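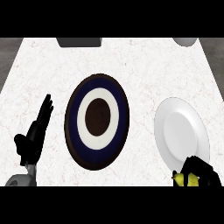
Before you fit the Nigatu worktop sealing kit, check what the surface is made of. The kit is meant for natural stone. A white marble top with pinkish-brown veins, like this one, takes the standard sealer without any change of shade. Laminate and solid timber do not need it and should be left alone.

## 4. Sealing the worktop

1. Clear the worktop, including anything kept at the far edge.
2. Wipe the stone with warm water and the cleaner marked A. Do not use vinegar, lemon or bathroom spray.
3. Leave the surface to dry overnight.
4. Shake bottle B and pour a small pool in one corner. Spread it with the grey pad, working towards yourself.
5. Wait 30 minutes, then wipe off what has not soaked in.
6. Repeat steps 4 and 5 once.

**Caution:** Open a window before step 4. Keep bottle B away from gas rings and pilot lights.

**Note:** One bottle covers a top up to 2000 mm long and 930 mm deep. For anything larger, order a second bottle (part 484) from Beltdale.

### If the surface feels sticky

Too much sealer has been left on. Put a little fresh sealer on a clean cloth, rub the sticky area until it loosens, and dry it at once with a second cloth.

### Looking after the seal

Wipe up wine, oil and fruit juice straight away. Test the seal each January with a few drops of water. If the stone darkens under them, seal it again from step 1.

Section revised by Hortensia Huanca, July 24, 2018.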